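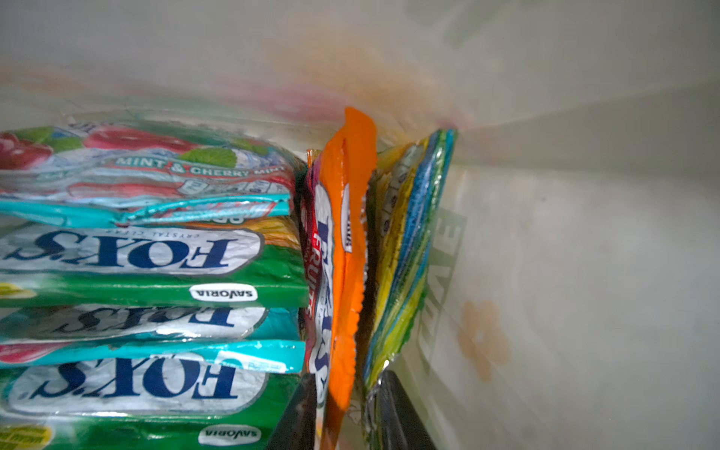 Fox's Crystal Clear packs, cherry and mint on top.

Quick one this month, grant deadline is eating everybody.

The open lab notebook pilot. We are in. Kelly Oakley got the sign-off from the faculty office on November 18, 2018, two groups to start, hers and Leopoldo Pacheco's. Notebooks go public six months after an entry is made, sooner if you like. Raw data stays where it is for now, storage is a separate fight.

Numbers from the staff survey, for those who asked: 332 replies, 58 percent in favor of sharing notes before publication. Biggest worry was getting scooped. Second biggest, and I did not see this coming, was spelling. Paweena Nakpan has the full table, email her, not me.

Also the Bosow talk. Cyril Rowbotham spoke to a full room on peer review and why his old department stopped signing theirs. Good argument afterwards, went on til the building closed. Slides on the shared drive, folder called Talks, not the one called Talks OLD.

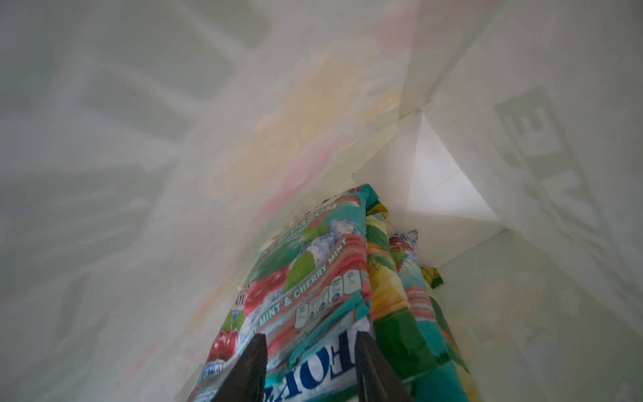
Can a PhD student join the pilot without their supervisor?
Students need the supervisor's written OK first, a one line email is enough, sent to Kelly before the first entry goes up.

Still to sort: what happens to notebooks when somebody leaves. Barry Birkett thinks they should stay up under the group's name. Leopoldo thinks the author decides. Both have sent me long emails. If you have a view keep it to 5 lines please and I'll pass them on togehter.

Next reading group is the preprints paper, room 2, usual time. Bring your own copy, printer is down again.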